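**Ebere Adebisi** · thread · Wednesday, October 16, 2019

**1/**
Two weeks of trying out finger pads and cameras for our hand-held grippers are done, so I'm putting the notes in one place. Long thread. Mostly clothes, because clothes are where the pads differ.

**2/**
Setup first. Everyone works with a pair of grippers, one in each hand. Each one carries its own camera. We compared two pad materials, which I'll call by the supplier names: Plolell (firmer) and Brinus (softer, a bit tacky). Same fingers underneath, same springs.

**3/**
The task list was short on purpose. Fold a towel, fold a T-shirt, fold a jacket, hang a shirt on a hanger, put socks in a drawer. All done in real bedrooms. We had used a lab table with a gray mat before that and I don't think it taught us much about fabric.

**4/**
Towels: no difference worth reporting. Both pads pick up a towel edge on the first or second try. If towels are all you handle, buy whatever is cheaper and skip the rest of this thread.

**5/**
T-shirts: Brinus is better at getting one layer instead of two. With Plolell people kept pinching the front and back of the shirt together, and then had to let go and start again. The worst was thin cotton on a flat sheet.

**6/**
Letting go is where Brinus loses. A sleeve will sometimes stick to one pad for a moment after the fingers open, and the fold you just made moves with it. Operators learn to open wide and back straight off. Opening halfway and sliding out sideways drags the cloth every time.

**7/**
Jackets took up most of the second week. Fleece is thick enough that grip isn't the problem. You can hold it with anything. The problem is that it bunches, and that the hand you aren't watching is usually the one holding the sleeve.
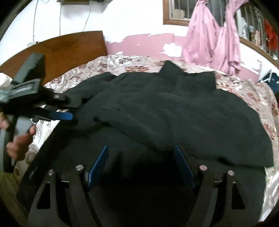

**8/ Notes on the jacket task**
- Black fleece is hard on the camera. Turn exposure up and the bedspread washes out, leave it alone and the folds in the jacket go flat.
- Patterned bedding is fine. I expected trouble from the flowers and there was none. Dark jacket on a pale spread gives you a clean outline.
- Satin-type bedding is slippery. Pull a sleeve too fast and the whole jacket travels.
- Hold the sleeve with the left, keep the right open over the body of the jacket until you know where you want the fold.

**9/**
On pad color. Somebody asked why we don't use black pads to match the fingers. We tried it for a day in January on an older version. Against dark clothing you can't tell from the video where the pad ends and the cloth begins. Blue shows up against almost everything people own, apart from jeans.

**10/**
Cameras. We had two lens options on the mount, a normal one and a very wide one. The wide one won and it wasn't close. With the normal lens the other gripper is out of view for much of a two-handed fold, so you are left guessing what the other hand did.

**11/**
The cost of the wide lens is that the corners go dark and anything near the border bends. I can live with that. The part I care about is between the fingertips, and that part stays sharp as long as you don't whip the tool around.

**12/**
Which brings me to blur. Fast hands blur, especially in bedrooms with one window and the light off. We asked people to move at the speed they'd use to fold something for a guest. That wording worked better than giving them a number of seconds.

**13/**
Finger shape. We kept the curved ones with the triangular cutouts. The solid ones we printed first were stiffer, and they were also heavier, and after an hour people complained about their wrists. The cutouts took enough weight off that the complaints mostly stopped.

**14/**
One downside of the cutouts: drawstrings. A hoodie string went through a triangle and stayed there. It took longer to get it out than to fold the hoodie. Tie the strings or tuck them in before you start.

**15/**
Zippers too. The small pulls are easy to lose under a pad, and if you close on one you get a gap between the pads and the cloth slides out. I now tell people to look for the zipper pull before the first grasp and stay to one side of it.

**16/**
Some numbers. We recorded 2570 grasps over the two weeks, across all five tasks. A session was capped at 60 minutes. The fastest operator finished the jacket fold in 67 seconds on Plolell, and she was a little slower on Brinus. I wouldn't read much into that, she'd had more practice on the firm pad.

**17/**
Screws. The joint screws work loose. Check them at the start of every session and again at the halfway point. A loose joint doesn't feel like much in the hand, but the pads stop meeting flat and you start missing thin fabric and blaming the pad. I blamed the pad for a full morning.

**18/**
Controllers. This part is less finished. We're playing the folds back on two arms, with the Conneely controller on one bench and Sellel on the other. Conneely is smoother at the start of a move. Sellel is better at keeping the two arms in step, and for a jacket that matters more.

**19/**
With Conneely the right arm got ahead on the second fold and pulled the collar crooked. We slowed everything down and it got better, but then a fold takes around 2 minutes, and the cloth has time to settle and shift between moves. I'd like another week on it before I say anything stronger.

**20/**
What we're ordering: Brinus pads for shirts and anything thin, Plolell for jackets and towels, wide lens on every unit. Swapping pads takes two screws a side. I'd have liked a single pad for everything and I may still cut a mixed one – firm at the base, soft at the tip – to see if it holds up.

**21/**
Next are bedsheets and a fitted sheet, which I am not looking forward to. If you've run soft pads on fitted sheets, tell me how you kept the elastic corner from jumping off the tip. Replies are open.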